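Clitcombe Creek Walking and Oral History Project
Progress report to the Landeg Community Fund, second stage 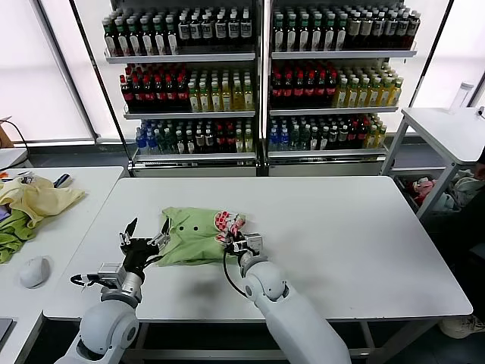 Since our January report the project has moved faster than any of us dared put in the application, and we're thrilled to be able to tell you about it. The walking trail is open as far as the Viner Street footbridge, the recordings have found a proper home, and the school booklet is at the printer's. There are a couple of delays as well, and those are set out further down.

The trail

Stage one finished at the old tannery wall. Stage two carries on along the north bank, past the allotments and under the railway, and comes out at the footbridge. All 242 metres of new path were laid before the winter rain, and the surface has held up beautifully (we had our doubts about the low stretch beside the culvert!). Prams and wheelchairs can now get from the car park to the footbridge without going out onto the road, something people along the creek have been asking for ever since we started.

Four interpretive signs have gone in. The one at the culvert explains how the creek was moved when the railway came through, and it has become the favourite by a long way. People stand there turning the little map around in their heads, trying to work out whose backyard used to be under water. The sign at the allotments had a spelling mistake in it - our fault, missed in two rounds of proofing - and a replacement panel has been ordered out of the contingency line.

Planting on the bank is behind. The nursery could only supply part of the sedge order, and we decided to hold the rest over until spring instead of filling the gap with whatever was on the bench. The matting is down and pegged, and the weeds are under control for now.

The recordings

This is the part we're most excited about. We set out to record people who had lived or worked beside the creek before the tannery closed, expecting to have to chase them. Once the first few had been in, they rang their sisters and their old workmates, and the bookings filled from there. We've heard about eeling under the bridge after dark, about the smell on a north wind, about the year the whole of Viner Street went to work by rowing boat. Two sessions were done in Italian with an interpreter, and the transcripts will carry both languages side by side.

Transcribing is slow going. A long interview can take the better part of a week to type up, check and send back to the speaker for approval, and several people have (quite rightly) wanted to change a name or take out a story about a neighbour. We would sooner wait for a yes than rush it. The Niltis library has agreed to keep the full collection, with a listening desk in the local studies room.

The school booklet

Years 5 and 6 at Clitcombe Primary walked the new section with us twice last term and wrote most of the booklet themselves. Their water-testing pages are terrific, and the drawing of the heron on the cover would do credit to any publisher. We'd planned a print run for the school alone. With your approval of the variation in May, there will now be enough to go to the library and the health centre too.

Money

Spending to date is within the approved budget. The path came in $1702 under the quote, thanks mostly to the council letting us use clean fill from its own depot. We'd like to put that saving toward a seat at the footbridge, where at the moment there is nowhere to sit down before the walk back, and we ask for your agreement to the change. The interpreter's fees were higher than allowed for and have been covered from the travel line, which has hardly been touched.

Still to come

The spring planting, the replacement sign, the last of the transcripts and the launch at the library. We're also talking to the railway about a handrail on the steps beside the underpass. They've been friendly and slow, and we can't promise it inside this grant period. If it slips, we'll write to you separately with a new date and a revised cost.

The acquittal forms and receipts are attached to the emailed copy of this report.

August 6, 2024

3 shares | 2 comments

© Clitcombe Creek Project | Contact us | Back to top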